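讲稿备注:手把手教机器人干活
(主讲版,幻灯片翻页处用"翻"标出)

开场先别放片子。问一句:在座有谁教过小孩系鞋带?等举手。然后接着问,你是给他讲了一遍步骤,还是捏着他的手指头绕了一圈?大部分人会笑,笑完就可以进正题了。

翻

我叫 Stijn Michiels,在 Drodora 做示教这一块。今天讲的东西一句话就能说完:让机器人学会一件事,最快的办法往往是人先做给它看。难的是"做给它看"这五个字里头,到底怎么做,用什么做,做多少遍。这些细节我特别爱讲,所以请主持人盯着表,我有30分钟。

先讲遥操作。人坐在一边,手里拿着主手,机械臂在另一边跟着动。好处很明显,录下来的每一个关节角都是机器人自己走过的,拿来就能训练。我们最早在 Watow 项目里全用这个办法。(这里停一下,讲 Osaze Ogundipe 第一次上手的事:他练了一个下午才把一只杯子稳稳放到托盘上,放好以后整个屋子都在鼓掌。)手上没有力的感觉,眼睛又隔着屏幕,判断深度真的很累人。

翻

第二种,拖动示教。直接抓着机械臂的末端,推着它走。这个大家在工厂里见得多,焊接、涂胶都在用。力感是有了,可是人挡在机器人前面,相机拍到的一半是人的胳膊。而且两只手一起拖两条臂,说实话我没见过谁拖得漂亮。

第三种是我今天最想讲的:手持夹爪。把机器人的"手"拆下来,装上相机,交到人手里。你拿着它去干活,就像拿一把大号的镊子。不需要机械臂在场,谁家的桌子都可以是实验室!(语速放慢,这一句要让后排听清楚。) 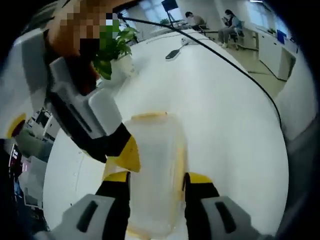 手持夹爪最让我兴奋的一点是双手配合。很多看着不起眼的家务和台面活儿,一只手根本做不来:一边要夹稳,另一边才好去碰盖子、碰边沿。用遥操作录这种动作,两个主手之间的时机总差那么一点点,人做着做着就开始"等"机器人。换成手持的,节奏是人自己的节奏,犹豫少,动作也干脆。

讲到这里通常有人问夹持力。备注:不要展开太久。只说三件事就够。塑料容器壁软,夹紧了会变形,夹松了会转,示范的人要先空手捏一捏,心里有数再上夹爪。手指尖尽量对着容器两侧同一高度压。另外半透明的东西对视觉很不友好,背景会透过来,所以我们会特意多录这类物体,换桌面,换光线,换人。

翻

讲数据。Trosari 那一轮,我们一共录了370条示范,最后留下来能用的是93条。别急着叹气,这个比例在第一轮算正常。被筛掉的里面,最多的是开头和结尾没对好:人已经开始动了才按录制,或者活儿干完了手还在半空晃。Rianne Declercq 后来定了个规矩,每条开始前两只夹爪先停住,数两拍再动。就这么一条规矩,第二轮省了我们无数功夫。(她今天在场的话,请她站起来一下。)

还有一类是"太聪明"的示范。老手做到后面会抄近路,手腕一翻就过去了,特别帅,可是机械臂的关节到不了那个姿势。所以录之前要让示范者看一眼真机的活动范围,最好亲手推一推。Elikem Dankwa 的做法是在夹爪上加一个提示音,姿势超出范围就响。第一天响得像闹钟铺子,到了八月就很少听见了。

翻

相机装在夹爪上,看到的世界很窄,又带着广角的弯曲,直线的桌沿会鼓起来。刚接触的同事总想把它校正成平平整整的样子再训练。可以试,但我们在 Van der Linden 的台子上对比过,保留原样、多给视野,效果更好。宽一点的视野能把另一只夹爪也收进来,双手任务里这个信息太值钱了。

环境不用收拾得太干净。桌上有别的东西、旁边有人在上班,都没关系,策略以后要面对的就是这样的屋子。真正要管的是线。凡是横在桌上的线,录之前看一眼会不会勾到手腕,勾到一次,那条示范就废了。

翻

现场演示环节。Iestyn Gough 在台侧准备夹爪,我讲到"谁来试试"的时候他递过来。请一位没碰过的观众上台,任务随他挑,夹起来、放下就行。无论成没成都给掌声,再把刚录的轨迹投到大屏上,让大家看见手抖在曲线上是什么样子。这一段我每次讲都觉得好玩,给它留足时间,宁可砍掉后面的第22页。

问答备用:
问到成本,答夹爪本身不贵,贵的是整理数据的人工。
问到能不能换别家机械臂,答可以,指尖和相机的相对位置保持一致就行,别的慢慢调。
问到要录多少条才够,答看任务,先录一小批训练一版,哪里失败就补哪里。
问到遥操作是不是该淘汰了,答不会。需要真机受力反馈的纠错阶段,我们还在天天用。

收尾放联系方式那一页,夹爪留在台前桌上,散场以后欢迎大家过来上手。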